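Getting scuff marks off a white appliance without wrecking the finish
Home & Kitchen Help > Cleaning
Posted September 7, 2021

Morena Ferraro
I moved into a rental in August and the kitchen came with older white appliances. The fronts have gray smudges that don't come off with dish soap. I tried a Flullia sponge (the plain kind, not the scrubbing kind) and it took off a little, then stopped. My lease says I pay for damage to the finish, so I don't want to use anything rough. The deposit was 575 and I would like to see it again. I also have the same trouble on a painted wall, but the appliances come first. What do people use?

Shiuli Debnath
Baking soda and warm water, mixed to a thin paste. Put it on with a soft cloth, leave it for 2 minutes, wipe, then rinse with a clean damp cloth. Press lightly and go in one direction. Test it low down near the floor before you do the front. If the panel has any kind of printed pattern, skip the paste there and stay with soap and water, as even a mild abrasive can thin the ink over time.
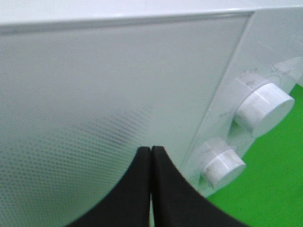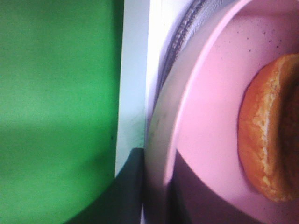

If the mark is rubber from a shoe or a chair leg, rubbing alcohol on a cotton ball usually gets it. Open a window and keep it away from the stove. On the wall, try a dry white eraser first. Flat paint goes shiny if you rub it wet, and then you have a shiny spot in place of a gray one. Yellowing is a different problem and none of this will fix it.

Take dated photos of every mark now and email them to your landlord. I should have done that at my last place.

flanagan802
Car wax. Works on my washer.

Morena Ferraro
Thanks. The paste got the two worst ones off the fridge door. The one by the handle is still there but lighter, so I'll try alcohol on it this weekend. Photos are sent. I'm leaving the wax alone for now.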